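I caught up with the guitarist from Darix in the back room of a bar in Cunville, and I'd better admit up front that I've been trying to learn their song "Wulska" for six months and I still can't play the bridge. So yes, I had an agenda!

The band had just come off stage and she was restringing her guitar while we talked (she does it after every show, which sounds exhausting to me). I asked her straight away if the tabs floating around online are right.

"The verse is fine," she said. "Whoever did the verse has good ears. The bridge is in the wrong tuning, so you'll never get it. You'd need another finger."

I can't tell you how happy that made me. It's drop D, by the way, with a capo on 3, and then she lets the low string ring under everything. She played it for me right there, unplugged, and it sounded huge even over the noise from the bar.

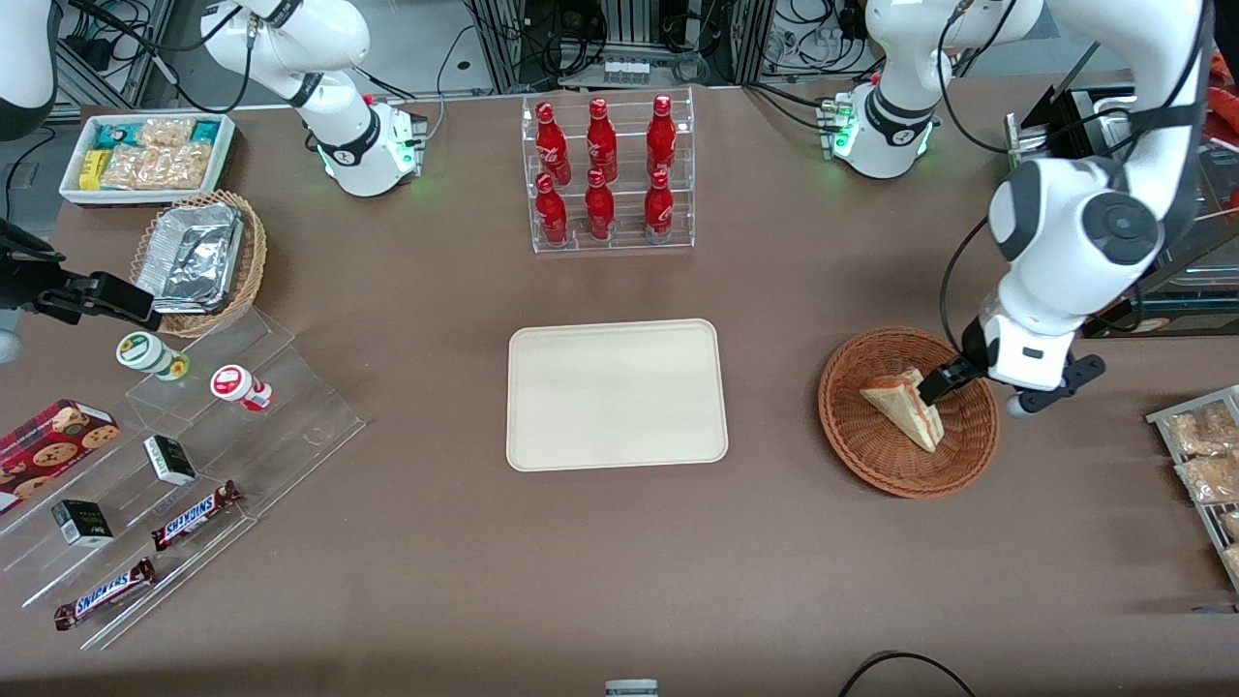 We got onto how the song was written, and it came together much faster than I'd guessed. She had the riff for years and no words for it. Then one night in May the singer turned up with a page of lyrics meant for something else, and they fit if you dropped the last line of each verse.

"We kept the chords dumb on purpose," she said. "G, C, back to G. I wanted people to be able to play it at home with whatever guitar they've got."

Hers, it has to be said, is an Auer she bought used for 600 dollars, with a crack in the top and a tuner that slips. She's been offered nicer ones and keeps going back to it. I asked if she'd ever write out the official tabs and she laughed and said she can't read them.

"I learned by putting my hand where it sounded good. Some nights I play that chord as a 7 and some nights I don't. Ask the bass player, he hates it."
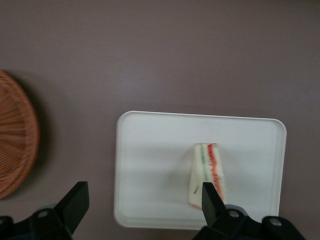
Wicker on the tabletop

Before I left I made her show me the bridge one more time, slowly, and I filmed her left hand on my phone. I've watched it a lot since. The stretch to the pinky is the hard part, and she says to drop your thumb behind the neck and quit squeezing. My version is still pretty rough, but the neighbors have stopped knocking, so I'm going to keep at it.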